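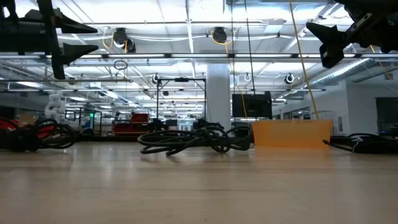 March, second week, started 7.40 am

Dye bench notes, madder on wool. Carrying on from the alum trials.

Weighed out the Prikdale two-ply this morning, the cream lot with the slight grey cast. 287 g dry for the whole batch, divided into 8 skeins as near to even as I could get without cutting a knot. Ties are figure-eight, four to a skein, loose. The last batch was tied too tightly and we got pale bands under every tie, so whoever skeins next please leave room to slide a finger through.

Scoured in the big pot with neutral soap, brought up slowly, held for an hour and left to cool in the liquor. Two rinses. The water from the first rinse was browner than I expected from yarn sold as scoured. Going to ask Prikdale whether they have changed their spinning oil, because the McKinnon yarn we had in summer rinsed clear first go.

Mordant: alum at 12 per cent on weight of fibre, cream of tartar at 6. Skeins 1 to 4 got both. Skeins 5 to 8 got alum only. Everything else kept the same, including the pots, which are both the dented stainless ones. Don't use the enamel one until the chip is dealt with. Iron getting in would dull the lot and we would be chasing a fault that has nothing to do with the recipe.

Madder is the Boltell ground root, opened last month, stored in the tin with the blue lid. Used it at equal weight to the fibre. Soaked overnight in tap water with a spoonful of chalk in each pot. Our water is soft and the reds go orange without the chalk. I have written this on the inside of the tin lid as well.

Temperature is where it went wrong last time. The colour turned brown somewhere above 75 and I wasn't watching. Today I set 68 as the ceiling and stayed beside it with the probe. It took most of two hours to get there on the low ring. The left ring overshoots and needs to be turned off a few degrees early — it coasts up by itself. Held an hour and a half, turned the skeins gently every ten minutes, then lids on and heat off.

2.15 pm

Pulled skein 1 and skein 5 for a look. Skein 1 is a clear warm red, a bit towards brick. Skein 5 is deeper and slightly bluer. I would have guessed the other way round. Both even along the length, no banding at the ties that I can find. Put them back in to cool with the others.

Handle on the tartar skeins seems softer but I knew which was which when I felt them, so that's worth very little. Will get someone to try it blind once they're dry.

Still to do:

Rinse all skeins tomorrow once they are fully cold. Keep the two sets in separate buckets and leave the numbered tags on.

Save the exhaust bath from pot two. There is plenty of colour left in it, enough for a coral on the leftover Dutell sock yarn.

Cut light samples from 1 and 5, half under card, and tape them in the north window. Same card as the weld samples.

Reorder alum. The bag is down to the last corner. We paid for 2000 g last time and it lasted roughly a year, so same again.

The probe reads one degree high in ice water. I have not corrected any of the figures here for that.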